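Consideraciones sobre el cierre de la segunda temporada de Bemside

Concluida en septiembre la emisión de la segunda temporada de Bemside, procede dejar constancia en este blog de algunas valoraciones que quedaron pendientes en la entrada anterior. Se advierte a los lectores de que en los párrafos siguientes se revelan detalles del desenlace.

La temporada consta de nueve episodios, uno más que la precedente, y retoma la acción en la ciudad portuaria tras la desaparición del inspector Fonseca. La plataforma Nerkis ha mantenido el formato de estreno semanal, decisión que considero acertada: la trama del archivo naval exige cierto reposo entre capítulo y capítulo, y el visionado continuado la perjudica.
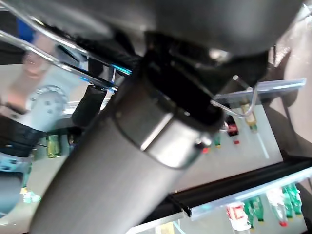

El principal mérito corresponde, a mi juicio, al guion de Žofie Havlíček, que renuncia a explicar el pasado de la archivera hasta bien entrado el episodio 5. Durante la primera mitad el espectador dispone de los mismos documentos que ella - un registro de entradas, dos cartas sin firma y el expediente 729 - y debe ordenarlos por su cuenta. La escena del interrogatorio nocturno, de casi diez minutos y sin música, figura entre lo mejor que ha ofrecido la serie.

Menos satisfactorio resulta el tratamiento de la trama familiar. El personaje del hermano menor, interpretado por Oluf Bundgaard, desaparece en el sexto episodio y regresa en el último con una información que nadie le ha podido facilitar. En la entrada anterior atribuí esta incoherencia al montaje; revisados ambos capítulos, debo rectificar.

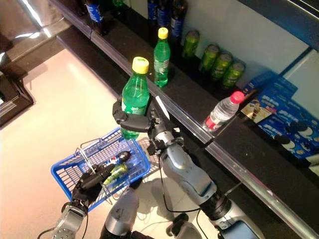
Kirsten Bergmann escribe en los comentarios que la incoherencia no es tal: el hermano escucha la conversación del muelle al final del cuarto episodio, cuando se oye cerrarse una puerta fuera de plano. Añade que la dirección de Nele Dewulf acostumbra a resolver estas cuestiones por el sonido y recomienda volver a ver la secuencia con auriculares.

Agradezco la observación y la he comprobado. La puerta se oye, en efecto, si bien sigo estimando que un indicio tan leve no sostiene el peso que el desenlace deposita sobre él. Habría bastado una línea de diálogo.
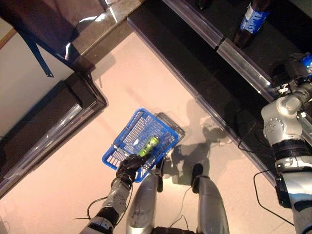
Cesta azul con una lata verde en su interior.

En cuanto a la interpretación, Maja Duda compone una archivera contenida, de gesto escaso, muy alejada de la protagonista enérgica de la primera temporada. El cambio ha suscitado quejas que no comparto. Sí lamento que la versión doblada suavice sus silencios con respiraciones añadidas, y sugiero a quien tenga la posibilidad que opte por la versión original subtitulada.

El último episodio se prolonga unos 30 minutos más de lo habitual. El tramo del juicio podría haberse reducido sin pérdida apreciable, mientras que la despedida en la estación queda despachada con una brevedad difícil de entender.
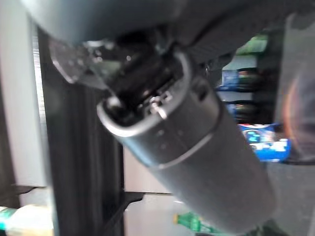

Detalle de un brazo robótico gris.

No consta por el momento anuncio alguno sobre una tercera temporada. La próxima entrada se dedicará a Pratiso, miniserie de la misma plataforma, de la que he visto los dos primeros capítulos. Los comentarios de la presente permanecerán abiertos hasta entonces, con el ruego habitual de señalar al comienzo del mensaje a qué episodio se refieren.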